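The gripper is finally on the arm and I can get on with the part I wanted to do in the first place. The mount took two tries. My first adapter plate had the bolt pattern rotated, so Rommel Aquino cut me a new one on the mill at Ukitz and it went straight on.

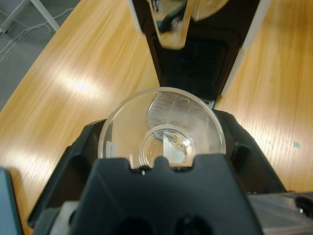
Grip force is set in software, from 0 to 1,000. I started low and worked up in small steps. Thin plastic is a good test – a clear cup between the fingers shows the side wall moving well before anything cracks. The notched edge on the finger worries me a little, and I may cover it with tape. I have 1,393 grasps logged so far.

Knobs are the next job. The fingers need to come in almost closed, and a few degrees of error in the wrist means they slide off.

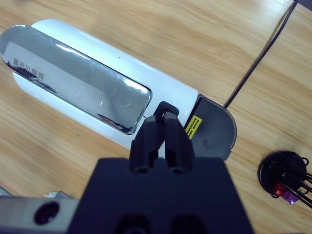 I keep the approach speed at 6 for now, down from the default. Trinh Vương suggested reading motor current to tell when the fingers have made contact, and I have a rough version of that running. It still trips early when the arm is moving – probably a filtering problem. The code goes up when that is fixed.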